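Uvton Surfaces and Tableware: Gallery 2

Pages in this gallery cover finishes and single pieces held under the Clorari listing. Pictures are grouped by surface first, then by form. Catalog numbers follow the April revision. Older numbers with a letter suffix are no longer in use and should be read without the suffix. Color names are working names only and do not match any paint or glaze standard. Click a picture for the larger copy.

Surface, gray, close view
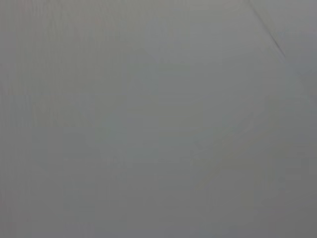

No. 105. Plain gray surface with a thin dark diagonal line, upper right.

Tone is medium gray with slight shifts toward cool and warm. The line may be a crease, a seam or an edge; the entry leaves the type open. No texture grade is assigned at this distance. For surface entries the listing records tone, marks and sheen, in that order, and sheen is left blank for No. 105.

Tableware, round forms

Bowls are entered by outline, depth, color and finish. Diameter is given in the printed Husorcombe list and is not repeated on this page. Pieces with a foot ring are cross-listed under bases.

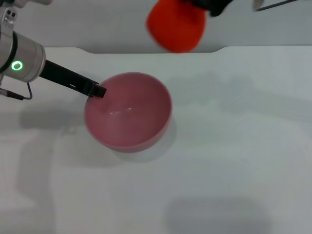

Photo: Fiadzo / Clorari listing, 332

No. 3389. Bowl, round, deep. Muted rose-mauve, glossy inside, outer wall slightly darker. A darker band follows the inner rim. Shown empty on a white tabletop, with the shadow falling to the lower right. The highlight on the inside wall is reflected light and is not entered as a glaze mark.

Corrections to color names go on the Uvton form, one entry per line, with the catalog number first.

Page revised 1999-10-05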